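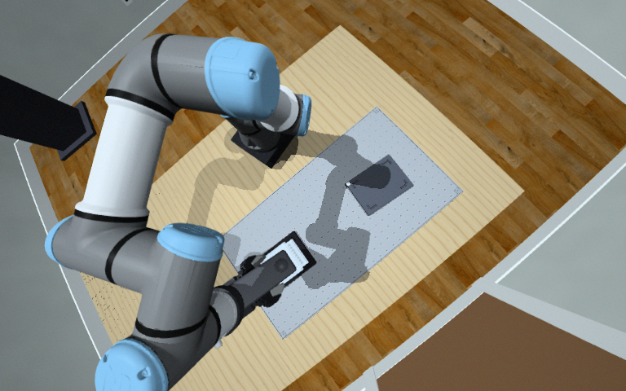
Figure 4.1 A pale wooden tabletop above a floor of short wood strips.

Chapter 4
Wood Underfoot and Under Hand

My grandmother's kitchen in Usdale had a floor that I knew better than most of my schoolbooks. I did my spelling there, flat on my stomach, and when the words got dull (they often did!) I followed the dark knots from board to board until I reached the pantry door. I had no idea then that every one of those knots marked the place where a branch had once grown.

In Chapter 3 we looked at the living tree, with its bark, its sapwood and its thirsty roots. Now we come indoors. A board is a slice of a tree's life, and the way the saw met the log decides what we see on its face: long straight lines, wide arches, or something wandering in between. We will learn to tell these apart, and we will find out why a tabletop swells across the grain in a damp summer and hardly changes at all along its length.

Kobina Arthur, who ran the sawmill at Cliststead for many years, kindly lent us his notes on 557 oak boards, and you will meet them again in Section 4.2. Before you turn to them, find a piece of bare wood at home, run your thumb slowly along it, then across it, and write down what you feel.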